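Used Flindeck ribbon blender or new Camix drum mixer for dry soup powder? 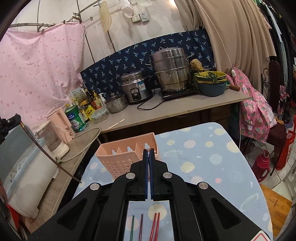 Photo: Kobori Tabletop & Kitchen

Small Plant Machinery > Mixing and Blending

drymix_lane
Posted 2023-08-19

Good morning to all. I have a small company which makes dry soup powder and seasoning salt, and until now we mix everything in a bench mixer that was made for bakery. It is too small and I am tired of it. I must decide between two machines and I would be thankful for your opinion.

First machine is a used Flindeck ribbon blender, 70 liters, seven years old. The dealer in Monero had it from a company that made drink powder. The trough and the ribbon are stainless, the motor is said to be original. Second machine is a new Camix drum mixer of the same size. The price of the new one is higher, but I could pay it.

My powder has salt, dried vegetables in small flakes, starch, and a little oil that we add at the end. The oil is my worry. In the bench mixer it makes small balls, and we must pass everything through a sieve by hand and break them with a spoon.

Which one would you take?

hopper_and_son
For anything with oil, ribbon blender. A drum only tumbles. The oil lands in one spot, that spot gets sticky, and then it sits on the wall of the drum and goes round and round with it. I had a Camix for dry tea and it was a very good machine for dry tea. I would not put oil in it.

sieve28
I do not agree with the above. We add oil in a drum mixer every day. You need to spray it, you cannot pour it. With a fine nozzle and slow feeding there are no balls. The ribbon will break your vegetable flakes, and then the customer opens the bag and sees green dust. If the flakes are important for how the product looks, please think of this before you buy.

hopper_and_son
Flakes break when the machine runs too long. Most people run too long. They think more mixing is better mixing, and after a certain time the powder even starts to separate again. Take samples from different places in the trough, look at them, and stop when they look the same.

drymix_lane
Thank you both. The flakes are important, yes, mostly for the leek soup. For the seasoning salt it does not matter at all. I did not know that powder can separate again from mixing. How do you take the samples from the middle? With a long spoon?

sieve28
There is a tube for it, called a sample thief. You push it in closed, turn the handle, it fills, you turn back and pull out. With a spoon you disturb everything on the way and you get mostly the top.

bagline_q
Before the discussion about flakes goes further – has anybody looked at the shaft seals of the used machine? On the ribbon blenders I know, the shaft goes through the end walls below the level of the powder, so there are two seals, one on each side, and both of them are working inside your product. Seven years of drink powder means seven years of sugar. Sugar goes into the packing, becomes hard like glass, and scratches the shaft. New packing is cheap. A scratched shaft is not cheap, because new packing on it will leak again in a few weeks.

Ask the dealer to take off the gland on both sides and let you feel the shaft with your fingernail. If the nail catches, ask for a lower price or go home.

drymix_lane
This is very useful. I wrote to the dealer now and asked if I can see the shaft with the gland removed. I also asked which food was in the machine exactly, because if there was milk powder I must think about allergens.

wetendwilly
Milk powder would be the end of it for me. You can clean the trough but you cannot clean what is behind a seal. If you sell anything with "no milk" on the label, change all the packing and all the gaskets, also the one under the discharge valve, which people forget. I forgot it myself once and had to throw away a full batch.

hopper_and_son
Agree with this. Also look at the discharge valve itself. On the older Flindeck the valve is flat and the trough is round, so there is a dead pocket above it where powder stays and is not mixed. On the later ones the valve is curved. I do not remember which year they changed. Look from above with a lamp and you will see it.

If it is the flat one, you open the valve after the first minute, take out a small bucket, and throw it back in on top. It is ugly but it works.

bagline_q
It works until the new employee does not do it.

hopper_and_son
Then write it on the machine. We have it in red paint.

drymix_lane
The dealer answered. It was cocoa drink with milk powder. He says it was "washed completely". He allows me to open the glands if I bring my own tools. About the valve he sent a photo, but it is so dark that I cannot say if it is flat or curved. I asked for another one.

I calculated also the cleaning time. We make three products, and I want to change between them on the same day. With the drum I think cleaning is faster, as there is no ribbon inside with many corners. Is it correct?

sieve28
It is correct, and for me this is the main point. A drum you can wash, wipe and look into completely. A ribbon has arms, welds and an underside. If you change product every day, you will clean more than you mix.

wetendwilly
Depends how you order the products. Put the plainest one first and the strongest last, then you only need the full wash at the end of the day. Between two similar ones we do a dry clean with brush and vacuum cleaner. For allergens this does not count, there it is always the full wash.

One more thing about new machines: ask Camix how long you wait for a door gasket. I waited from March until summer for mine. After that I bought two at a time.

bagline_q
Same with every manufacturer, to be fair. Buy the spare parts together with the machine, when they still want your money.

drymix_lane
I understand. My plan is now like this: I will go to Monero with my tools and look at the shaft and the valve. If the shaft is smooth and the valve is curved, I will make a lower offer and put the price of all packing and gaskets inside the calculation. If one of them is bad, I order the Camix with a spray nozzle.

sieve28 – could you write which type of nozzle you use, and do you warm the oil before?

sieve28
Flat fan nozzle, the smallest that does not block. We warm the oil until it is thin like water, in a pot with a lid. Put a strainer in front of the nozzle or you will clean it every hour. And add the oil to the salt and starch first, the flakes go in last and only for a short time.

drymix_lane
Flakes last, I did not think of it. I will try this tomorrow in the old bench mixer with a small batch, and write again after I have seen the machine.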